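Popular Music and Its Listeners
Handout 3: Charts, polls and who gets counted

Read this before the seminar on Mirley. If you read it during the seminar, please at least hold it below the desk.

What a chart measures

A sales chart tells you what people paid for. A streaming chart tells you what was playing, which may include a song left running while its owner went out to buy milk. A readers' poll tells you what people wanted to be seen voting for. All three get printed as a numbered list, and most of us read them as if they were the same list.

For this course we keep three words apart: reach (how many people heard it), use (how often they played it) and regard (how much they say they like it). Essays that mix them up will come back with a good deal of green ink.

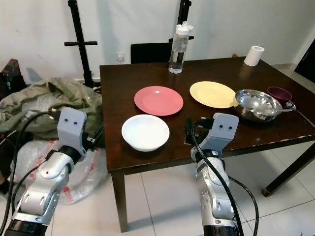
Why do small polls so often put an unknown act at number one?
Because a small poll rewards effort. An act with 62 devoted followers who all vote will beat a famous one with 1,000 fans who meant to get round to it.

The Mirley case

Mirley was a folk duo with one album, Jurnby, and a mailing list they looked after with real menace. When the Remik newsletter ran its weekly poll of new releases, Jurnby stayed at the top for eight weeks. By the end it was not very new, and several readers wrote in to say so. Remik then limited each reader to one vote per release. The album fell to third and the letters stopped, apart from those from Mirley.

Note the order of events. The rule changed and the ranking changed. As far as we know, the music stayed as it was.

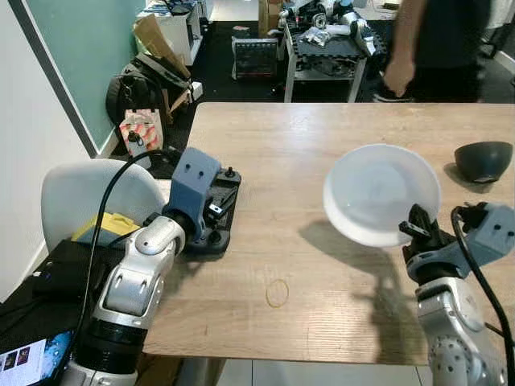 The Yorath objection

Yorath argues that a campaign is itself a sign of regard, and that a fan who votes every Sunday before breakfast has earned a louder voice than one who hums along in the car. It is a better argument than it first looks. Its weak spot is that it can't tell a devoted fan from a singer's mother with several email addresses.

For the seminar

Bring a chart or poll from any year, with its rules if you can find them. Be ready to say who could vote, how often, and what counted as a new release. Roughly a page of notes is plenty.

Reading: the Remik poll rules, old and new versions, both in the course folder. The old version is shorter and a lot more trusting.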